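Olteanu Foundation
Small Grants for Community Learning
Interim progress report: Garnaneo Home Repair and Sewing Courses
Submitted by: Tincuța Bucur, program coordinator
Friday, July 10, 2026

1. Period covered

This report covers the first half of the grant, from the opening of the courses in January to the end of the spring term. It follows the headings in the Foundation's reporting guide. Financial tables are attached separately and are summarized in section 4.

2. Activities carried out

The spring term offered two evening courses, one in basic clothing repair and one in small household repairs. Both were held in the ground-floor rooms of the former Hirkier school building, under the lease described in our application. A total of 14 participants enrolled in the sewing course and completed it. Enrollment in the household course was lower than planned. We believe the early start time was the main obstacle, as several applicants work until the evening and asked for a later session.

The sewing course moved from hand stitching to machine work in its second month. Participants learned to replace zippers, shorten trousers, patch elbows and knees, and turn worn sheet edges. The instructor, Grigore Mihăilă, reported that zipper replacement took longer than the lesson plan allowed, and the topic was extended by one session. The final lesson on lining a jacket was dropped to make room for it and will be offered in the fall.

The household course covered dripping faucets, loose hinges, sticking drawers and the safe use of hand tools. The section on wall plaster was postponed, as the landlord did not give written permission for practice work on the corridor walls until the term had nearly ended. That permission is now on file.

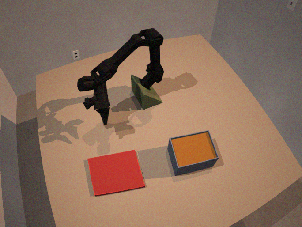 Furnishing of the second classroom remains the largest open item in the work plan. The room was to have been ready by the end of spring, but delivery of the cutting tables has been moved to late summer by the supplier. Participants have been cutting fabric on desks pushed together, and long pieces slip into the gaps. What the course needs is a single broad, smooth surface in a plain tan finish, like the tabletop shown, with no printed markings to confuse the chalk lines. We have asked the supplier to confirm the finish in writing before the balance is paid.

3. Changes to the work plan

We request the Foundation's approval for the following changes:

Start of the household course moved to a later hour from the fall term.

Jacket lining and wall plaster carried over to the fall term at no added cost to the grant.

The printed handbook, with the working title Ana, to be issued in two parts. The sewing part is complete and has been proofread. The household part is still in draft — the chapters on hinges and plaster are missing their drawings.

4. Budget

Spending to date stands at 3349 lei, all of it within the approved lines. The largest costs were rent, thread and fabric, and servicing of the sewing machines. The furniture line of 2000 lei has not been drawn on, and we ask that it be kept open until delivery. The printing line will be used in the fall for 100 copies of the handbook.

5. Next steps

Enrollment for the fall term opens at the end of August. Notices will be placed at the library and the clinic, and former participants will receive a letter. Mr. Mihăilă has agreed to continue as sewing instructor. The post of household instructor is being advertised again, as the current instructor is moving away.

Receipts and signed attendance sheets are available on request from the Garnaneo office. The final report will be sent after the close of the fall term.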